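Progress report to the Enache fund, small grant for shared workrooms
Prepared by Domnica Mocanu, Apr 6, 2023

In this period we worked mostly on the tables. The agreement says that every table must be cleared and wiped before the next group comes, and until now we did this only in part. The small things are the difficulty: a tape measure, a roll of tape, a keyboard. People put them down and the cloth goes on top.
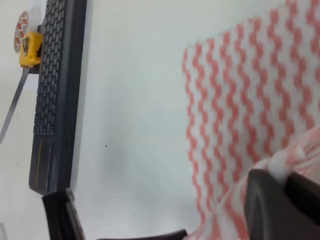 We now ask each group to return the tools to the shelf first and to take the cloth only after this. It is a simple rule, but it needed several weeks - some groups still forget.

For cloths we have spent 62 from the cleaning line, and 2079 remains in the budget. We bought around 200 from Wamier, with the red and white wavy pattern. One cloth is laid flat on the table at the end of each session, so the next group finds it at once. The white tables show small dark marks very easily, and we would like to try a different cleaner in May.

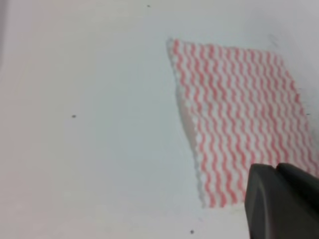 Vasilică Anghel asked, after reading the draft, if the cloths could be washed and used a second time, and if the price from Ristelent was compared. He would also prefer that the tools have a fixed box on each table, as the shelf is too far for the groups near the window.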